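Solid blocks vs. a shape sorter for a 2 year old? (and what board do you use)

Posted in: Toys & Play at Home
October 31, 2024

goltby_mom
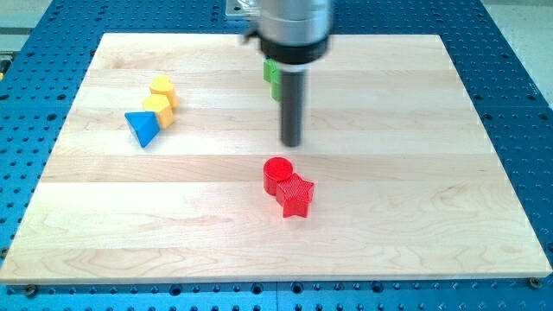 So I've been going back and forth on this for weeks and I need other people's opinions before I spend any more money! My son is two and a bit and he has zero interest in the sorter box my sister gave us. He wants the shapes out, on something flat, so he can shove them up against each other. Hearts, stars, triangles, hexagons, cylinders, all of it. The plain one-color kind is what I like best (red, yellow, blue, green) and a light wooden board underneath looks so much nicer than the plastic tray we have now.

My question is whether I should keep pushing the sorter or just let him have loose blocks on a board. And does the board need a lip?

saddale_dad12

Loose blocks, no contest. Ours used the sorter for one afternoon and then posted crackers in it. No lip on the board either, it gets in the way when they push things with the side of their hand.

Asmaa Abdel Rahman

I'd disagree a little on the lip. We had a flat board and I was picking stars up off the floor all day long. A low edge on one side is plenty. Also I wouldn't give up on the sorter, just put it in a closet until January and bring it out again. My daughter ignored hers completely and then one morning it was the only thing she wanted.

goltby_mom

Ooh, the closet trick, ok. Do you sort by color or by shape when you play? Mine puts a yellow heart and a yellow hexagon together and then sticks a blue triangle on the end, and he's very firm that it belongs there.

saddale_dad12

Let him! It's a train.

aubert_attic

Color comes first for a lot of kids, mine too. A red cylinder and a red star are "the same" to her and she gets pretty mad if I say otherwise. I'd skip the shape names for now and just play.

Only thing I'd watch is stars. The points on our old set chipped and I ended up sanding them. Hearts were fine.

Asmaa Abdel Rahman

Skip the shape names? I don't know, I say them all the time while we play and she picked up "hexagon" before she could say "spoon." It doesn't have to be a lesson.

aubert_attic

Fair enough, I meant no quizzing. Saying them is fine.

goltby_mom

Ok I'm going with a board and loose blocks, and the sorter goes in the closet. Still not sure on the lip, I might tape a strip along one side and see how he does with it. Has anyone cut their own board? There's a leftover shelf in the garage I could use.

saddale_dad12

Yep, did ours from a shelf. Round the corners off and sand it twice.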